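Flellow laundry arm: two weeks in

I'd wanted a machine that does laundry since about the second day I owned a hamper, so when Stuart Nuttall offered me his Flellow for a couple of weeks I cleared the floor by the washer and said yes (fast!).

Picking things up is its best trick. Socks, towels, a plush toy in a yellow hood with a little sign on top, it pinched them all by whatever bit was closest. Slow, though. My first full load took 12 minutes to get into the drum, and I can do that in 2.
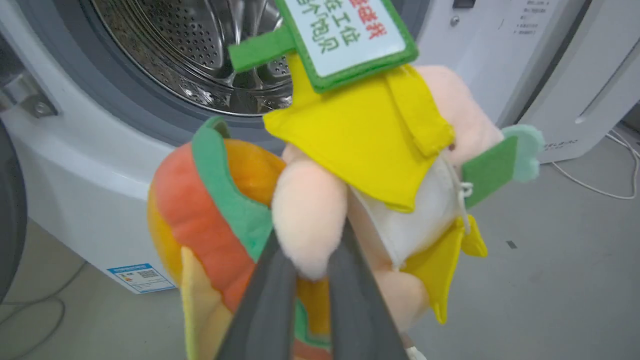
What it can't do yet

Folding, forget it. Pockets, no. Fitted sheets snag on the door seal and it just keeps pulling, bless it. I also had to open the washer door myself every time.

Worth $457? For me, not this year. I'd try the next one, if it learns doors.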